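Envases individuales: cambios en el etiquetado de lotes y en el ensayo de sellado

El grupo de trabajo de envase flexible ha cerrado la revisión del procedimiento interno para artículos de higiene envueltos por unidad. El texto sustituye al de la edición anterior y entra en vigor el 14 de mayo para todos los centros que reciben película de Siment o de Urbańczyk. Los pedidos confirmados antes de esa fecha se tramitan con el procedimiento antiguo hasta agotar la bobina.

La modificación principal afecta a la soldadura longitudinal. Hasta ahora se admitía una única lectura de resistencia por bobina, tomada al arranque. En adelante se exigen tres: arranque, mitad y final. La experiencia con la línea de Grirneck mostró que la deriva térmica de la mordaza se acumula en el último tramo, donde la lectura inicial no aporta información. El valor de rechazo no varía. Si una de las tres lecturas queda por debajo, se retiene la bobina completa y se repite el ensayo sobre 5 probetas.

Se revisa también el criterio de arruga. La arruga superficial del film, sin afectación del cordón, deja de computar como defecto y pasa a observación. La que atraviesa el cordón se clasifica como defecto mayor con independencia de su longitud. Varios centros habían pedido esta separación: con el criterio anterior, una parte apreciable de los rechazos correspondía a pliegues sin consecuencia sobre la estanqueidad.

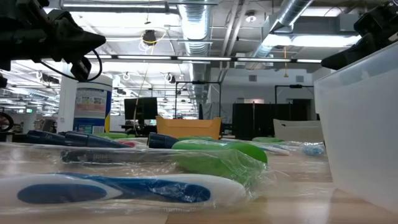
Cepillos de dientes en envoltorio plástico transparente, sobre mesa.

En cuanto al marcado, el código de lote se imprimirá sobre la aleta posterior y no sobre la cara frontal. La tinta de base disolvente queda excluida en películas de espesor reducido por riesgo de migración. Quienes utilicen el cabezal Toruvik deberán actualizar la tabla de avance antes del primer tiraje, dado que la posición de la aleta obliga a un retardo de impresión distinto. La tabla corregida está disponible en el área de descargas, junto con la plantilla de registro.

Baltasar Troncoso, responsable de la redacción, recuerda que el registro de temperatura de mordaza debe conservarse en el formato original del equipo. No se aceptarán transcripciones manuales ni capturas de pantalla. Los centros sin exportación automática disponen de plazo hasta septiembre para adaptarse.

Quedan fuera de esta revisión el envase con cartoncillo termosellado y el estuche rígido, que se tratarán por separado. Tampoco se modifica el apartado 4, relativo al almacenamiento de bobinas abiertas, pese a las alegaciones recibidas sobre humedad relativa. El grupo considera que los datos aportados proceden de un solo almacén y ha solicitado series más largas.

Las consultas sobre la aplicación del anexo 11 se remiten por el formulario habitual, indicando centro, referencia de película y anchura de bobina.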